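Ticket 164: Headrest will not stay at set height, Sinetti task chair
Site: Stodham office, second floor
Opened: January 16, 2020
Priority: Low
Status: Closed

Reported problem
User says the headrest slides down when leaned on. It started in December, after the desks were moved. Chair is one of 22 bought under the Carketham order. Seat height and tilt work normally. User has tightened the headrest by hand twice and it holds for a day or so.

First reply
Please check whether the headrest drops straight down or tips backward. The two faults have different fixes. Also send the batch number from the label under the seat.

User reply
It drops straight down. Batch number is 146. No cracks that I can find. I can do without the chair for a few days if it has to go out.

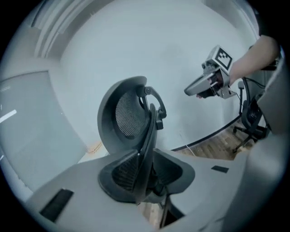

Sinetti chair, mesh headrest and support arm.

Parts check
Chareonsuk handles parts for this model. They confirmed that batch 146 shipped with the short clamp screw. The short screw reaches the thread but does not pull the clamp fully closed, so it works loose under load. Replacement is the 20 mm screw with a lock washer. No charge under warranty. They do not want the old screws back.

Work done
1. Removed old screw. Thread in the clamp was clean, no need to replace the clamp.
2. Wiped oil off the post.
3. Fitted 20 mm screw and lock washer, hand tight.
4. Set headrest to the height the user asked for.
5. Tightened a further quarter turn with the hex key.
6. Leaned on headrest ten times. No movement.

Left with user for one week. User reports the headrest has not moved and asked to close the ticket.

Follow-up
The other chairs on the Carketham order may be from the same batch. Screws requested from Chareonsuk for all of them. Labels to be checked at the next floor visit, starting with the meeting room. Anyone at Stodham with a loose headrest before then should open a new ticket and quote 164. Please do not use thread glue on the clamp, it voids the warranty.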